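Palano Community Help - Domains and Registration

Domain expired at the registrar but still shows my name. Can it be transferred during the grace period?

Asked by Mei Pruitt, 2010-01-30

I am responsible for a small portfolio of domain names held on behalf of our company, which sells tableware and kitchen goods for young children. One of these names lapsed this month at Datier, our former registrar. The renewal notices were sent to the address of an employee who left the company last year, and the matter came to my attention only when the website stopped resolving and was replaced by a parking page.

The public registration record continues to list our company as the registrant. I would prefer to move the name to Inent, where the remainder of our names are held, and to pay for the additional year there. Datier has informed me that the name must first be renewed with them. Their support desk also mentioned a restoration fee of $179 if we delay, but did not state the date on which that fee begins to apply.

The name is printed on our packaging and on the photographs we supply to retailers, so replacing it is not a practical option.
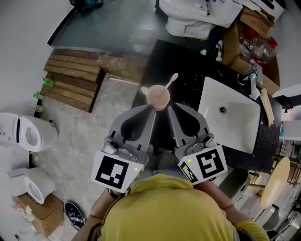 Pink cup and spoon on the countertop.

My questions are as follows. Is the registrar permitted to refuse the transfer until the renewal is paid? If we renew with Datier and then transfer, do we lose the year we have paid for? Finally, is there a risk that the name will be sold to another party while this is being settled?

Answer 1 - accepted by the asker
Rattana Rungrueang, 692 answers

The three points should be taken separately.

Refusal of the transfer. For most generic extensions, expiration alone is not a sufficient ground for a registrar to deny an outgoing transfer. Nonpayment for a past registration period is a different matter and may be a valid ground. The registration agreement you accepted with Datier will also state what happens to the name after it lapses, and many agreements allow the registrar to take control of it at a certain point. Please read the section on expiration before you write to them again.

Loss of the paid year. This is the point on which customers are most often disappointed. If a name is renewed after expiration and then transferred within 45 days of the previous expiration date, the year added by the late renewal may be removed, and the new registrar adds its own year from the original date. You would then have paid twice and received a single year. The usual advice is to renew with the present registrar, wait until that period has passed, and only then request the authorization code.

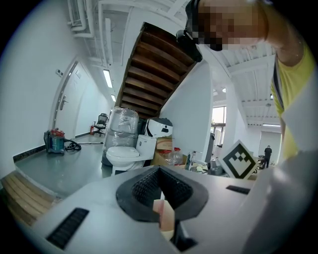

The waiting period costs you nothing in service. Once the renewal has been processed, the name servers should be returned to their earlier values, and you may point them wherever you wish while the name remains at Datier. Confirm that the registrar lock is on during this time, and replace the administrative contact with a shared mailbox so that notices are not addressed to one individual. A change of registrant name can trigger a further lock at some registrars, so leave that field alone until the transfer is complete.

Sale to another party. The risk is real. A number of registrars place lapsed names in auction before the grace period ends, and the previous holder's right to renew during the auction depends on the agreement. I would renew on Monday at the latest - the ordinary renewal price is small in comparison with the restoration fee.

Answer 2
Hầu

I had a name go to auction 10 days after it lapsed. Bidding had reached $80 when I renewed, and the auction was canceled. Other registrars may follow a different schedule. I recommend that you telephone.

Answer 3
Guest

Please turn on automatic renewal. The card on file must also be current.

Comment from Mei Pruitt on Answer 1

Thank you. The renewal has been paid at the ordinary price and the record shows the new expiration date. The parking page is still displayed at our office, although a colleague working from home reaches the correct site. I shall keep the name at Datier until the 45 days are over.

Reply from Rattana Rungrueang

The difference is most likely caused by cached name server records at your office. Allow up to two days before you raise it with the registrar.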